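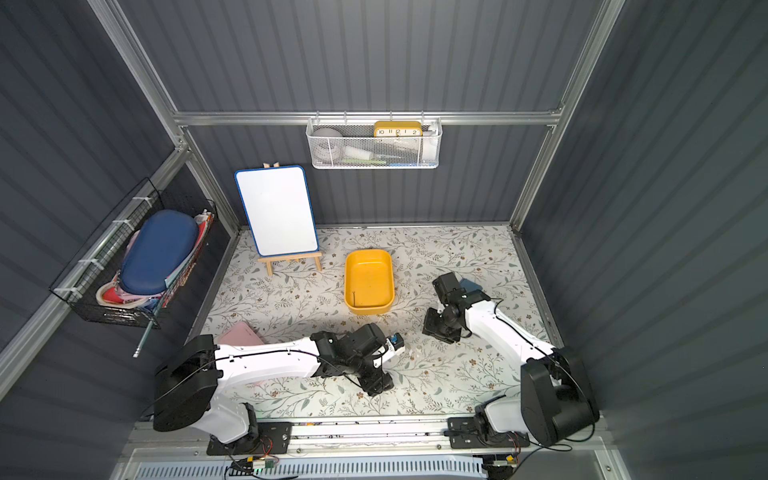

Walls, Baskets and a Patterned Mat: The Small Bay at Fustine

29 shares | 3 comments

The Fustine building in Uva has a row of small metal bays along its north side, and this gallery covers the one we finished in April. The budget for the fittings was 400 dollars. We wanted storage on the walls and as much of the floor as possible left for the mat. Notes on the fittings are below, with a few things we would change.

The back rail
An aluminum rail runs the full width of the back wall, and the white mesh basket hangs from it. We bought ours from Nivex as a plain length and cut it at home. Dark gray corrugated walls are awkward to fix anything to, so measure where the ridges fall before you drill. We had to move one hole.

The white basket
Small things go in here, including the yellow clock. The mesh makes it easy to see roughly what is inside, though anything pale tends to disappear against the white. A darker basket would have fixed that, but the white one was already in the closet.

The side basket
Black wire grid, held to the left wall with white zip ties. Black ties would have looked neater. We used what we had, and they can be snipped and replaced in a few minutes if we ever find the other bag.

The mat
A light floral pattern, from the clearance shelf at Ebrahimi Home. It was the last one and we nearly passed on it. With walls this dark, a plain gray mat would have made the bay feel like the inside of a shipping crate. It needs sweeping more often than we expected - every bit of grit shows.

The little easel
Light wood on splayed legs, with a blue-edged dry-erase board. It is a tabletop model and works fine on the floor. We left the board blank for now. The plan is to use it for a list of what belongs in which basket.

The yellow tray
A rectangular plastic tray with rounded corners for the bits that have no home yet. Whatever lands in it during the week gets sorted on Saturday. The pink notebook or folder on the mat, toward the left, still needs a place of its own. Flat things are hard to store in baskets, and a narrow wall pocket is next on the shopping list.

What we would change
A second rail lower down, for a start. We would also pick the baskets before the rail, as the hooks that came with ours were the wrong size and we paid 4 dollars for another pack.

The next bay is the same size and will get the same kind of mat if Ebrahimi has any more.

3 comments

Reader: Do the zip ties hold up? I used them in my garage and two went brittle over the winter.

Reader: Love the floral mat against the gray. Is it the foam kind or thin vinyl? I need something that wipes clean.

Reader: We put a rail like that in our laundry room and it sagged in the middle until we added another bracket. Worth checking yours once the basket gets heavier.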